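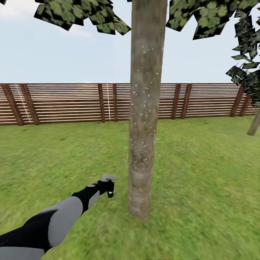

Friday, started after lunch, sim only

OK, so the plan going in was to find out whether the new grasp proposer (the one Raymonde and I have been calling Zavis v2, even though the config still says Clisthorpe) cares more about the shape of a thing or about its color. Dennis swears it's color. I said shape, out loud, in front of people, so now I have to check.

Setup, before I forget it again: backyard world, daylight preset, wrist view and the wider view both logging. Objects are the black bottles with the ball tops. They share a body, with the same collar under the ball and the same white label low on the side, and the top is red or green. That's what makes them so nice for this! If the proposer shifts its grasp point between red and green, color is leaking in, and I buy Dennis a coffee.

Method is the boring one. Arm goes to a hover, fingers open, proposer gets one wrist view and has to commit. No second look. Then the same seed with the other color swapped in. I kept the hover height fixed this time (last time I let it jitter and Nathalie quite rightly threw out the whole batch). 295 seeds, both colors, and I'm throwing away any pair where the planner times out on either side. 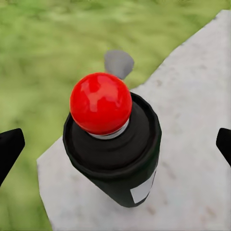 The red ones on the slab are the easy half, or so I thought. The trouble is the highlights. That ball is glossy, and from above at an angle the bright patches eat a good part of it, so the segmenter sometimes hands over a mask with a bite missing. The proposer then slides its contact points toward the bite. Not far, but always the same way, and I stared at the plots for ages thinking it was a frame offset. Gaétan had me dump the masks next to the contacts and there it was, plain as anything.

So is that color or shape? Ugh. It's neither, really, it's gloss. I reran a chunk with the reflection turned down and the shift mostly went away. Writing that down as the result of the day, with the caveat that I only did it on the slab and haven't touched the grass cases.

Timeouts: 13 pairs dropped. Fine by me.

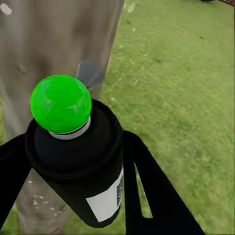
*Last changed: Friday, 6:40 pm, by Audrey-Anne (fixed the seed count)*

Thanks, A-A.

Tree cases next. With the trunk filling up that much of the wrist view I expected the mask to bleed into the bark, black bottle or no. Seed 2186 is the one to open if you want to see a side grasp just under the rim, one finger each side of the body and the bottle tilted over. Contacts there sit where I'd have put them by hand (!), so I'm using it as the reference for the tilt plots.

Still to do:

- gloss sweep on grass, both colors
- ask Raymonde if the Okitz masks can be swapped in without retraining
- rerun the 2 seeds where the log stopped early
- rename the config, for real this time

Dennis gets half a coffee.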